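Stulance Desk Set: README

Contents
2,914 teleoperated episodes of one-arm tasks on and near desks, recorded in furnished homes. Release 2 adds the lamp tasks and drops the drawer episodes that had bad timestamps.

Layout
Each episode is a folder holding the camera video, joint states, gripper state, operator commands and a short text instruction. Splits are listed in splits.txt. The 168 validation episodes come from rooms that do not appear in training.

Instructions
There are 31 instruction strings, all lower case with no final period. Examples:
turn on the desk lamp
open the small drawer
put the paper in the cubby
Paraphrases are in a separate file and were written after recording.

Collection
Operators worked in sessions of 40 episodes at most. Between episodes they moved small items on the desk and returned the arm to its start pose. Personal belongings were left where they were unless they blocked the arm. Failed attempts are kept and carry the label fail. Cludard handled recording and Ditell did the first pass of labeling. Srisuk checked the splits.

Known issues
Lamp tasks: contact with the switch is hard to see from the video alone. Use the gripper state to find the moment of contact.
Cords: the lamp's power cord lies across the work surface in some rooms. It is not annotated.
Background: beds, doors and shelves are often in view. No masks are provided.

Lamp task, gripper at the small black part by the stem:
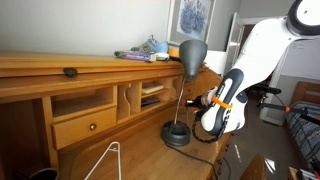 Changes
Release 2 (May): lamp tasks added, drawer timestamps fixed or removed, split file renamed.
Release 1: first version.

Use
Research use only. Do not try to identify the homes. Report broken episodes by folder name and release number.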